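Votance Freestanding Rack: Set-Up Guide
Section 4. Base and First Pole

Read this section once before you start. Then read it again on the floor, where you will be spending the next 30 minutes.

Before you begin

Put a cloth on your work surface. The base is white, it has a matte finish, and it will collect every scuff your table has been saving up. A dark cloth also helps you find the small parts you are going to drop.

Caution: Do not use a hammer. We have seen the results, and so has our returns desk.

4.1 Lay the base on the cloth with the sockets facing up. If it looks like a very flat pyramid, you have it right. If it looks like a bowl, turn it over.

4.2 Run a finger inside each corner socket. Pull out any foam crumbs left from packing. A single crumb can hold a pole off true, and you won't notice until the top shelf goes on in Section 6.

4.3 Pick one pole. They are all the same length, so please don't agonize.

4.4 Stand the pole in a corner socket and push straight down, holding it low, close to the socket. Pushing from the top feels stronger and mostly bends things.

4.5 Give the pole a quarter turn while pressing. You should feel it seat. Some people report a click. Some people report a click on every step, including the ones with no moving parts.

Note: If the pole leans, take it out and go back to 4.2. Yes, the crumbs.

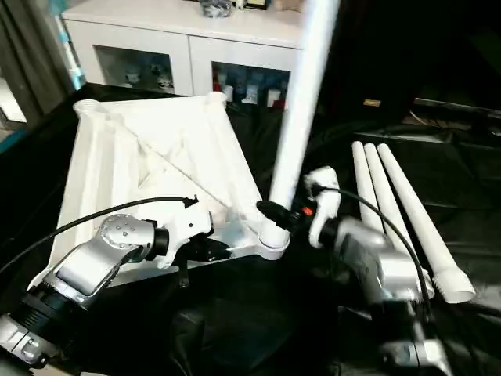

Words: Zsófia Vida | Checked by: Chanida Petchrat | Revised 29 June 2022

4.6 With one pole standing, hold the base still with your other hand and wiggle the pole gently near the bottom. The base may flex a little. The pole should stay put in its socket.

4.7 Leave the remaining poles alone until you have read Section 5. They go in a certain order, and it isn't the order you would guess.

Spare poles: ask for part 426. Spare patience is not stocked.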